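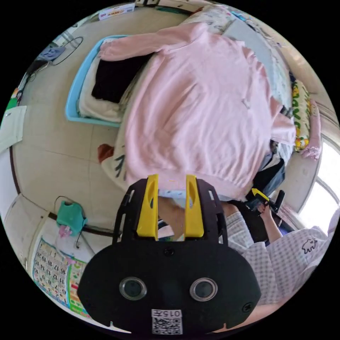
Sibel Gündoğdu is late, and she is very sorry, and would I like half of her cheese pastry? She has been up since before it was light, arguing with a man on the phone over the price of projector lamps, and she thinks she may have lost. "He was so polite," she says, brushing crumbs off the desk. "I can fight with a rude person all day long. With a polite one I end up saying thank you and paying."

We are in the little office above the foyer of the Kaewsai, the single-screen cinema she has run for the past nine years, and which reopens to the public on August 8, 2024 after a long and rather expensive closure. There is a smell of new paint on the stairs. Through the wall I can hear somebody testing the sound, the same few bars of a waltz over and over, first too loud and then much too quiet.

The plan, when the roof began to let in water last December, was to shut for 12 weeks. "Well, you know how roofs are," she says. "You go up to look at one thing and you come down with a list." The list grew to take in the wiring, the heating and half the seats, and the reopening slipped from spring to early summer and then to now. In between, she took the Kaewsai on the road, so to speak, showing films in a school hall, a boat shed and, once, the back room of a bakery in Dulmont, where the audience went home with flour on their coats.

She talks about those months with such fondness that I ask whether she was sorry to see them end. She has to think about it. "A bit, yes. In the boat shed people brought their own chairs, and they'd put them wherever they liked, and I spent the first ten minutes of every film worrying about the fire exit. But afterwards they stayed and talked! Here they used to put on their coats during the credits and go. So I've asked for the bar to be kept open for an hour after the last showing, and we'll see if they'll stay for that."

The bar was the idea of Prapai Suwannarat, who looks after the programme and who puts her head round the door while we are talking to ask if anyone has seen the good stepladder. She stays, as it happens, for most of the next half hour, leaning on the filing cabinet. The two of them have worked together for seven years and have a habit of finishing each other's stories, though often with a different ending.

The opening season is hers. It begins with a run of comedies, old and new, then a fortnight of films from Thailand and Laos, with a talk by the editor Nantana Luangrath, before settling into what Prapai calls "the ordinary weeks", a new release in the evenings and something older on Sunday-best afternoons. "I don't want it to be all treats," she says. "A cinema needs plain weeks too. You should be able to come in out of the rain and not much mind what's on."

Do they worry about the new Rarnano multiplex out by the ring road, with its reclining seats? Sibel pulls a face. "I went. Of course I went, I took my sister. It was very comfortable and she slept through the whole second half." She doesn't think the two places are after quite the same evening. The Rarnano gets the big films in the first week, and she has made her peace with having them later, when the distributors ask for a smaller share of the ticket and she can afford to keep the price down.

"What I do mind is when people say we're a charming little place," she adds. "We had 1081 people through the door for one film the winter before we closed. One film! That isn't charming, that's a lot of sweeping up."

Prapai says that it was mostly down to the snow, and that the buses had stopped. Sibel says the buses were running perfectly well. They go back and forth on this for some time.

Before I leave I am taken down to see the auditorium. The seats are a dark green, bought second-hand from a theatre in Cliltden and re-covered by Cirilo Barrera, who has a workshop two streets away and has been coming in every evening to fit them. He is on his knees in the back row with a spanner. The waltz has stopped at last. Sibel sits down in the seat he has just finished, bounces once or twice, and asks him whether it is meant to squeak.

"No," says Cirilo, and motions for her to get up again.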